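Ju-won Ok keeps her summer bed the way her grandmother kept hers, with a woven mat on top and as little else as she can manage. She writes the household pages for Foltden, a small newsletter on home care that goes out to over 1000 readers, and the question she gets most often from February on is how to get a bedroom ready for warm weather.

"People want to know what to buy," she said. "Mostly I tell them to take things off the bed."

We spoke for an hour about mats, quilts and the pile of clothes that ends up on every bed by evening. She grew up sharing a room with two cousins, and the mat came out of the closet when the nights stopped cooling down. It was wiped, aired by the window for an afternoon and laid straight over the mattress. The sheet went away until fall.

She still does it in that order. A cloth wrung out until it hardly drips, one pass along the ribs, one more with a dry cloth. She does not use soap unless something has been spilled.

"Go with the grain," she said. "If you scrub across it you catch the edges, and then you have splinters in your elbow at two in the morning."

The quilt is another matter. Ok does not believe in putting all the bedding away in summer, and says most people who try it wake up before dawn looking for a blanket. She leaves a light one on the bed and pushes it to the far side, where it can be pulled over without getting up.
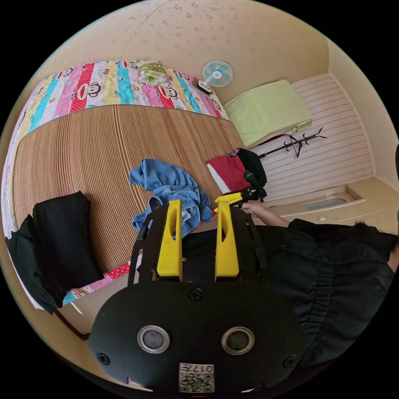
"A kid's quilt is fine for that," she said. "It's thin and it washes fast. I know grown men who sleep under cartoon animals from June to September."

Her advice on clothes is stricter. Anything dropped on the bed during the day gets folded before supper, and she folds on the mat itself, which is firm enough to work on. Dark clothes go in one stack at the corner nearest the door. Small things such as towels and T-shirts stay in the middle until last.

"You do the big pieces first so you can see the bed again," she said. "After that you don't mind the rest."

She timed herself once for the newsletter, and a full bed of laundry took her 37 minutes. A reader named Cameron Hinds wrote in to say he did the same in 30, and she printed his letter. He rolls his shirts. She has tried rolling and gone back to folding twice.

Bags are the one thing she will argue over. She does not want them on a bed at all, having seen what the bottom of her own looks like after a bus ride. Her husband, Danjuma Yusuf, puts his down against the cushions every evening.

"We've discussed it," she said.

On fans she had less to say. Hers is small and fixed to the wall, and she likes that it takes up no floor. She wipes the blades when she wipes the mat. A fan aimed straight at the pillow gives her a stiff neck, so hers points toward the foot of the bed, and she runs it on low.

When the weather turns, the mat is wiped again, left to dry overnight and rolled with the smooth side in — never folded, she said, even if the closet is short. Hers goes behind the coats, tied with two strips of old pillowcase. She has had it nine years. The one before it cracked down the middle after a winter folded under a spare mattress, and she cut the good half into a mat for the hallway.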